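Keeping a White Tabletop Clean

A matte white top shows every crumb and coffee ring, so it pays to have a routine. Clear the whole surface first. Wiping around things leaves a gray line that builds up over a week.

Mix 5 drops of dish soap into 700 ml of warm water. Wring the cloth out well and work from the wall side toward you, then go over it again with plain water. Dry with a second cloth — matte finishes streak if left to air dry.
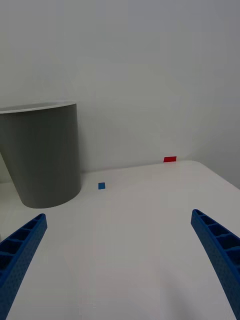
Page last changed: August

A gray bin can stand at the back near the wall while you work, so scraps go straight in. Lift it when you get to that spot and wipe the base too. Grit under a bin will scratch a smooth top.

For ink or tea stains, use baking soda paste and leave it on for 2 minutes. Skip scouring pads. Serpil Keskin wrote in to say a white eraser takes off pencil marks, and it does.

Rounded corners collect grease from hands. Do those last, with a fresh part of the cloth.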